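Vetska Garment Folding: notes on the sofa subset

Contents: 704 episodes of sports shirts folded on a sofa seat, 568 for training, 80 for validation, the rest held back for testing. Each episode covers one garment, from spreading to stacking.

Fold order is fixed: smooth the body, bring the sleeves in, then fold hem to collar. Shirts may be laid sideways across the seat, with the neckline to the left.

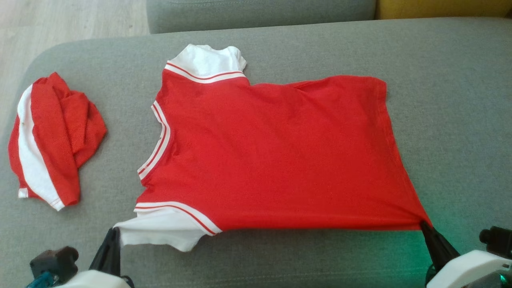
Margit Brekke
Maintainer, Vetska / Tangen textile group
Last revised in September

Garment labels are kept short: colour, sleeve colour, neckline, trim. A red shirt with white sleeves and striped trim at the V-neck is entered as red/white/V/stripe. Garments waiting their turn are labelled "heap" and get no fold score, even when they lie on the same cushion.

Folded items are scored from 0 to 3 on squareness of the outline. Soft creases do not lower the score. A printed number may face either way up in the finished stack.

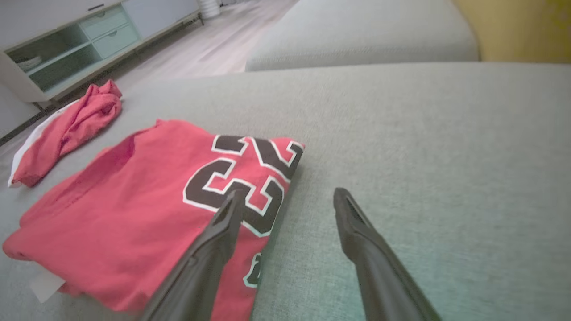
Numerals are transcribed only where every digit is readable. Smaller prints are marked "figure" if part of them is hidden by a fold. Care labels and tags are ignored.

Known issues: sleeve labels from the Iltlow batch use the old spelling "grey-wht". Convert before merging with Midberg.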